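The Slow Work of Teaching a Hand

At Pritix, a day of robot training begins with someone folding the same gray cover 20 or 30 times and ends with someone else throwing half of the recordings away.

The company works out of two rooms above a print shop on Dirngate. Its product, when there is one, will be a machine that can handle soft and awkward household things: covers, straps, bags with clasps. For now the product is a pile of examples. When I visited in August the pile stood at 2791, and the number was written on a whiteboard beside the kettle.

Each example is one attempt at one small task, done by a person guiding the robot's gripper. The software records where the joints go, how hard the fingers close and what the camera at the wrist sees. Later a learning system goes through all of it and tries to work out what to do when the person lets go.

"People expect the computers to be the hard part," says Gopinath Hegde, who runs the collection side. "We spend most of our money on hours. Somebody has to do the task, and do it again with the strap twisted the other way."

The hours are divided among four operators. Benedek Dudás came from a upholstery business and is the fastest of them. Sándor Veres is the slowest, and Hegde would like more people like him. A system that only sees quick, clean attempts has no idea how to recover from a bad one. Veres misses, backs off and comes in again from another side, and all of that goes in the file.

An attempt lasts 52 seconds at most. If the task isn't finished by then the recording stops and is marked as a failure. Failures are kept in a separate folder, and the team argues about how many of them to use. Dudás would use none. Định Bùi, who trains the models, mixes in a few and says the results on straps got better when she did.

Bùi also does the sorting. In one week this summer she rejected 194 recordings, most of them for blur or for a wrist camera that had slipped in its mount. She watches at double speed with the sound off. Some of what she sees would mean little to anyone outside the room. The gripper's own finger can fill much of the view, and whoever is near the table tends to turn up in the background.

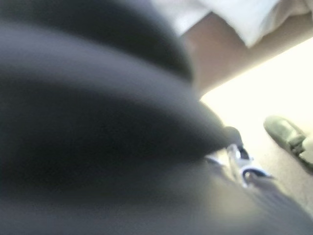

The wrist camera's view, with a gripper finger in the foreground and a bare arm and a shoe beyond it.

Bùi does not mind people being in view. A home has people in it, she says, and a system trained in a bare room may be thrown by the first sleeve that passes. What she does mind is repetition. If the same person stands in the same place in every recording, the model may start to lean on that, so operators are asked to move around between attempts.

The next job is Kerekes, the team's name for a set of tasks with wheeled bags. Dénes Szűcs has been building the stand for it and expects to start recording once the second arm is back from repair. Hegde has cleared a space on the whiteboard for the new count.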